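HINEMERO DEMONSTRATION DATA WORKING GROUP
Minutes of the ordinary meeting held 25 Apr 2024, Meeting Room 2 and by video link

Chair: Shuk-fan Yuen
Minutes: Sofia Falcão
Present: members for the Pukanley and Trovar sites, data handling, and workshop safety
Apologies: one received (Jia liaison)

1. Opening and previous minutes
The Chair opened the meeting at 10:05. The minutes of the previous meeting were accepted with one correction: under item 4, "replayed" should read "relabelled". There were no other matters arising.

2. Progress of collection
The Pukanley member reported that 1,666 demonstrations are now held on the Hinemero server across all tasks. Of these, 400 belong to the marker and block task, which remains the priority until the end of the quarter. The task keeps its present form: one marker and one yellow cube on the bare pale table, with the wall behind left plain. The operator teleoperates the arm to take up the marker and bring it to the side of the cube.

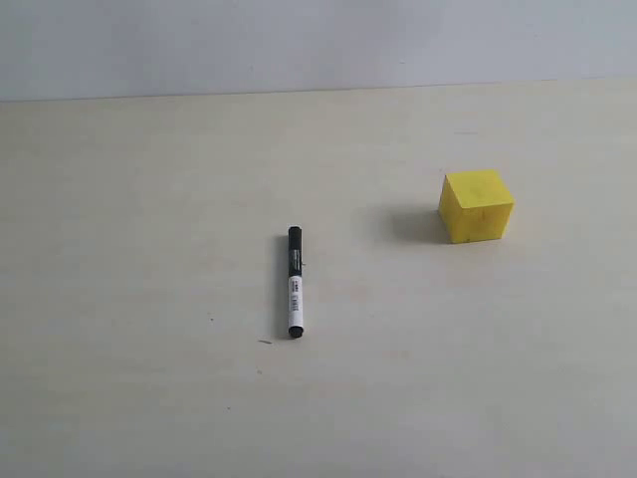
The member for Trovar asked whether start positions were being varied sufficiently. It was noted that operators tend to fall back on a comfortable arrangement after the first dozen or so takes, and that the placement sheet had not been followed on every shift. The Chair reminded members that the sheet is part of the agreed procedure. Operators are to set both objects from the sheet before each take and to record the row number in the log.

3. Review of rejected demonstrations
A total of 42 demonstrations were rejected at the last review. The principal grounds were late starts to recording and hesitation by the operator on the way to the marker. The reviewers were not in agreement on the second point. Sofia Falcão held that a short pause before closing the jaw is ordinary behaviour and should be kept; the data handling member was concerned that the policy would learn to stall.

After discussion it was agreed that pauses would be tagged and retained for now, and that a model would be trained both with and without them. Approaches made with the jaw open and well clear of the marker are to be accepted from any direction the arm can reach.

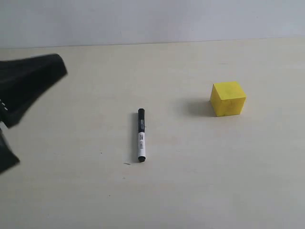 Item 3: gripper at the left of the table, marker and yellow cube to its right.

4. Definition of the end state
The written instruction currently reads "bring the marker to the block". Members observed that labellers at the two sites had read this differently -- some requiring contact, others accepting a near approach. The Chair proposed that the two be treated as separate labels, "near" and "touching", and that a take showing a visible gap be given the first label only. Labellers should judge from the last still of the take and should leave the field blank where they cannot tell.

Moved by the Chair, seconded by the Trovar member. Carried.

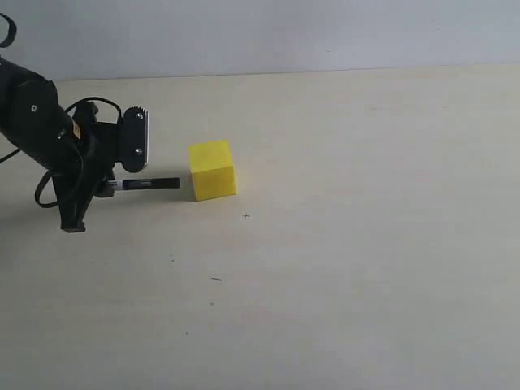
Item 4: marker held horizontally in the gripper, with a small gap to the cube.

5. Equipment and table condition
Cable routing at the wrist was raised by the safety member, who asked that slack be checked at the start of each shift and initialled on the shift card. Small marks on table surfaces were also discussed. Members were content for these to remain, provided the surface is not cleaned partway through a session.

6. Action items
Sofia Falcão: revise the labelling guide to include the two end-state labels and circulate it to both sites.
Data handling: add a pause tag to the review tool; report on the comparison training.
Pukanley: issue a fresh placement sheet of 16 rows.
Trovar: relabel its share of the marker and block task once the guide is out.

7. Next meeting
To be set by the Chair by email. The annual review of the collection procedure stays on the August agenda.

The meeting closed at 11:20.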